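Publications > Technical Reports > Cuautle Bench Trials > Section 4
Overview Methods Results Failures References
27th October
Cuautle project group, Nurkora

4. Failure analysis

4.1 Loss of arm synchronization during sorting

Of the 200 sorting episodes run on the Cuautle bench, 12 ended in an unplanned stop. Four of these were traced to operator error at the leader arms and are excluded here. The remaining eight shared one pattern: the left arm held its last commanded pose while the right arm kept moving toward the shared area in front of the bins. In two cases the grippers touched before the software limit took effect.

The task asks for wrapped snack bars to be moved between three clear bins and a mesh mat in the middle of the table (Figure 3). Both arms must reach over the mat to do this, so their working volumes overlap for most of an episode. The planner, supplied by Fundia, treats each arm as a separate chain and checks the distance between them only when both report a fresh joint state.
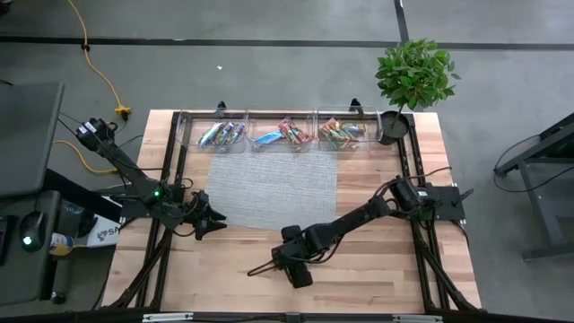 Figure 3. Bimanual bench with the two arms on opposite sides of the table, bins along the far edge and the mesh mat at centre.

4.2 Cause

Log review showed that the left controller had stopped publishing joint states for more than 30 milliseconds before each stop. The distance check was skipped during that interval and no fault was raised. The delay could be reproduced by flexing the cable at the left elbow joint by hand with the motors disabled. A connector replaced in May had been seated without its retaining clip, and the contact opened when the elbow was extended.

The cable fault explains the missing data but not the continued motion of the right arm. We attribute the latter to the planner's handling of stale states. A missing message was read as no change in position, and the right arm was cleared to proceed.

4.3 Changes made

The clip was fitted and the cable rerouted with a longer service loop. The Dideo safety layer now halts both arms if either joint state is late, and the operator must re-home them before work resumes. Gripper contact at low speed left no measurable damage to the fingers. The eight affected episodes were removed from the training set.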